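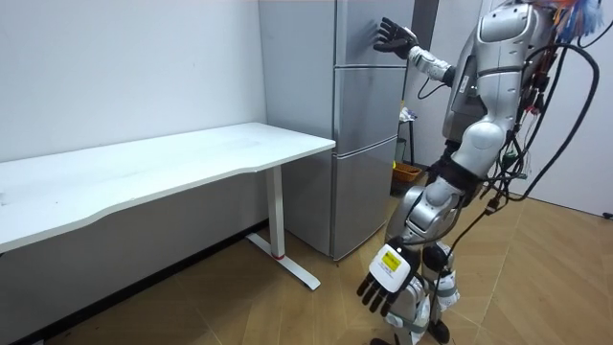

Jianhua Xie wrote to ask why a new proximity switch would light its LED every time a part went by while the PLC input stayed off, and whether the switch had to go back to the supplier. It probably doesn't. In most cases like this the output type is wrong for the input card, and the steps below will find it.

Support > Sensors > Inductive switches > Replacing and setting a three-wire switch

Reading time: 4 minutes

This page covers swapping a three-wire inductive switch on a conveyor stop or cylinder bracket and setting the gap. It doesn't cover safety-rated switches. Those have their own procedure and should be left to whoever signs off the guarding.

What you need

- The new switch and its data sheet
- Two thin wrenches that fit the mounting nuts
- Feeler gauges, plastic if you have them
- A multimeter
- The wiring drawing for the machine

Before you start

Stop the machine, lock it out and release any stored air. A cylinder that is held up by pressure can drop when the supply is vented, so block it first. Check for voltage at the terminals with the meter.

Compare the part numbers on the old and new switches. If they differ, check the output type (PNP or NPN), the contact function (normally open or normally closed), the mounting type and the rated distance. A PNP switch sends positive voltage to the input when it operates. An NPN switch pulls the input down to zero volts. The LED on the switch works the same either way, and that is the fault in the question at the top.

Removing the old switch

Before you loosen anything, measure how far the threaded body sticks out behind the bracket and write it down. It gives you a starting position later.

Unplug the connector or disconnect the wires at the junction box. Hold the rear nut with one wrench and loosen the front nut with the other. Back the switch out by hand. If the face is scraped or dented, the target has been hitting it, and you should look for play in the slide or a bent flag before fitting the new one.

Fitting and wiring

Thread the new switch in to the position you wrote down. Leave the nuts finger tight.

A flush-mount switch can sit level with the metal around it. A non-flush type needs clear space around the sensing face, and will stay on permanently if it is buried in a steel bracket.

On the usual DC cable, brown is positive, blue is zero volts and black is the output. Check this against the data sheet. Keep the cable away from motor leads. We leave 300 mm of slack at the switch so that the next person can pull it out without cutting ties.

Setting the gap

The distance printed on the data sheet is measured with a flat mild steel target of a standard size. Aluminum, brass and most stainless steels give a shorter range unless the switch is a type made for all metals. Small targets shorten it too.

1. With power still locked out, move the target by hand to its normal sensing position.
2. Set the gap with the feeler gauge. On our Pullov brackets, with a steel flag, we use 2 mm.
3. Move the target through its full travel and make sure nothing touches the face.
4. Tighten the nuts while holding the body still. Stay within the torque on the data sheet, especially with plastic bodies.
5. Check the gap again. It often moves during tightening.

Testing

Clear the area, restore power and keep the machine in manual. Bring the target in and watch both the switch LED and the input light on the PLC card.

If both come on, run the motion slowly and then at full speed. We let the machine do 40 cycles before handing it back.

If the LED comes on and the input doesn't, measure between black and blue at the input terminals with the target present. Full supply voltage there means the switch is PNP and is working, so look at the card type and its common connection. If you see no voltage, check for an NPN part or a broken black wire.

If neither light comes on, measure between brown and blue first.

Write the new part number and the final gap in the machine log.

Comments

Zeyu Shao
We had the non-flush problem on the Briscombe line. The replacement looked identical apart from one letter in the part number. Stayed on all day until we swapped the bracket.

Falcão
Does the cable color order hold for four-wire switches as well?

Jidcombe maintenance
Mostly. White is normally the second output on ours, but go by the data sheet.

Jianhua Xie
Mine was an NPN switch on a PNP input. Right one is in now and the input comes on. Thanks.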